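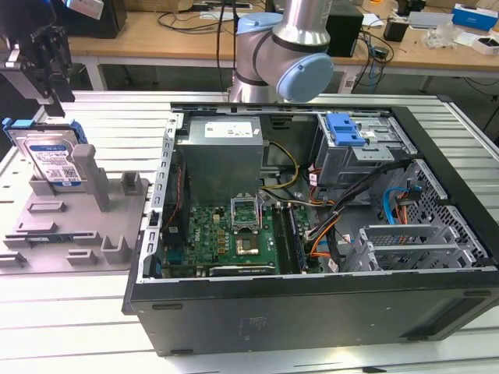

Ticket: Pension contribution relief missing from November pay run
Client: Guston
Payroll product: Reltari
Pension provider: Thibodeau
Status: Open, waiting on provider
Owner: Sylvie Gagnon
Second reader: Mélanie McKinnon

Reported by client
Member's statement from Thibodeau shows a gross contribution lower than the payslip says it should be. Client's finance team thinks the tax relief was never claimed. They have asked us to confirm by close of business that it is "just a display thing." I am not going to confirm that, as I have no idea yet whether it is.

9:20 am, Sylvie
Pulled the payslip and the provider statement for the member who complained. Payslip shows an employee contribution taken after tax, so the scheme should be set up for relief at source, with the provider claiming basic rate relief and adding it to the pot. The statement shows the net amount arriving and nothing on top of it. The client says all 39 members of the scheme are affected. I have seen evidence for one. Asked for the rest.

10:05 am, Sylvie
First call to Thibodeau. Their front line says relief is "always added automatically" and the member should wait for the next statement. Asked what date the claim went in for November. They couldn't say. Asked whether a claim went in at all. They couldn't say that either, but they were sure it was automatic.

10:40 am, Mélanie
Before we blame the provider, has anyone looked at the contribution file? Darkura moved this client to the new export template in November. The old template had a column for tax basis. I'd want to see if the new one does.

11:15 am, Sylvie
Fair point. Got both files side by side. The column is there in each. In October every row says RAS. In November the column header is present and the rows are blank. So the file told Thibodeau how much money was coming and left out what sort of money it was.

I'd like to call that the cause, but a blank field ought to have been rejected at the door. Thibodeau's own upload guide lists tax basis as mandatory. The file was accepted with no warnings. Either their check is switched off or it never did what the guide says. 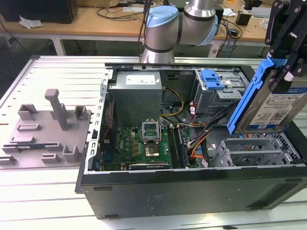

11:50 am, Sylvie
Remaining statements came in from the client. Not all 39, as it happens. Of the ones I was sent, 3 show relief added correctly. Those members all joined before the move to the new template and had an election recorded on the provider's side. My guess is that Thibodeau falls back on whatever is stored for the member when the file is blank, and treats the money as gross if nothing is stored. It's a guess. I have asked them to put the rule in writing.

1:30 pm, Mélanie
Darkura have replied. They say the template was tested before release. Asked for the test output. They sent a screenshot of a file with made-up staff in it, where the tax basis had been typed in by hand. That tests whether the column can hold text. It does not test whether Reltari fills it.

2:10 pm, Sylvie
Ran the November export again in the Reltari sandbox with the new template. Rows blank. Changed the template mapping to read tax basis from the scheme record (it was pointing at the employee record, where this client has never kept it). Rows now say RAS. Ran it a second time from a clean login to rule out anything cached. Same result.

So the mapping is wrong, and I'm happy to say so to the client. What I am not happy to say is that fixing it puts the November money right. It doesn't touch what has already been posted.

3:00 pm, Sylvie
Second call to Thibodeau, this time with their contributions desk. They offered to accept a corrected file as a "top-up." I declined. A corrected file sent as a top-up would look like a second set of contributions, and at least one member is close enough to an annual allowance charge that I'd want to be very careful. The member who first complained puts in $3000 a year on top of the standard rate and watches the account closely.

Asked instead for a reversal and repost on the original date, with units priced as at that date. They say this is possible but needs approval. No timescale given.

3:35 pm, Mélanie
Agree on refusing the top-up. Please also ask who carries the loss if the unit price has gone up since. They will say it is us. I'd like that in writing too before anyone at Guston hears the word "resolved."

4:15 pm, Sylvie
Client updated by email. Told them it isn't a display problem, the mapping fault is on the payroll side, and the provider took a file its own guide says it should refuse. Asked them to hold off on any message to staff.

Outstanding, 4 items:
Thibodeau to confirm the fallback rule for blank tax basis
Thibodeau to approve reversal and repost
Darkura to push the corrected mapping to live and send real test output
Guston to send the missing statements

Priority stays at high. The client has asked for it to be lowered so it drops off their monthly report — no.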